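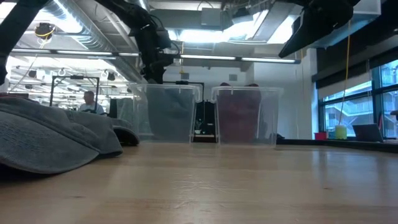

ok so I finally did the no-buy month. All of August, no clothes, no candles, no "little treat" from the checkout aisle. Thread for anyone thinking about it

Week one was easy. Week two I had 24 things sitting in my online cart and Sunita Abernathy had to talk me down over text at 11 pm
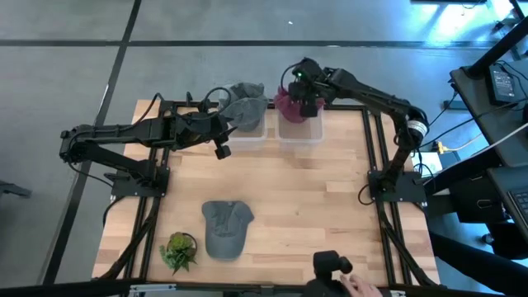
gray cap, clear bin, the mood all month

Food was the hard part for me - I let myself have groceries but no takeout, and I live right over a noodle place!! Spent $138 less on dinners than I did in July and ate so much rice
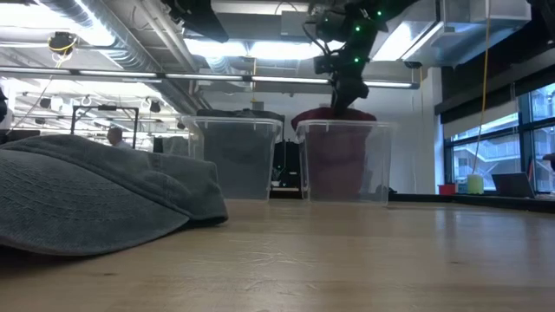 The money was nice but what I really noticed was how much I forget I own. I went through every drawer in the apartment and found 39 pairs of socks. Hats too. A gray-green cap with a big curved brim like that one would've gone straight in my cart in July, and I already have two

Doing it again after the holidays. Amos Calloway says he's in, so now he has to be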